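Dmytriv grasp planner: gallery
Oct 11, 2023

Plunis says Dmytriv can plan a grasp for any kitchen item after 3,000 simulated tries. We ran our own scenes through it and kept notes. I'm not sold yet.

1. Saucepan, long handle
Open hand by the handle, thumb low. The pose looks fine. Then again, the pan has the whole white table to itself, and my kitchen has never looked like that. The planner also gets the exact shape of the pan for free, so perception isn't being tested at all.
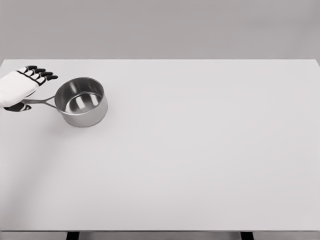 2. Still to come
Cluttered scenes go up in December, with 8 objects per table and the shapes estimated by Tutetti instead of handed over. Planning time is capped at 4 seconds. If the success rate holds up there, I'll take back some of the above. Logs are in the Stisness folder, build 28.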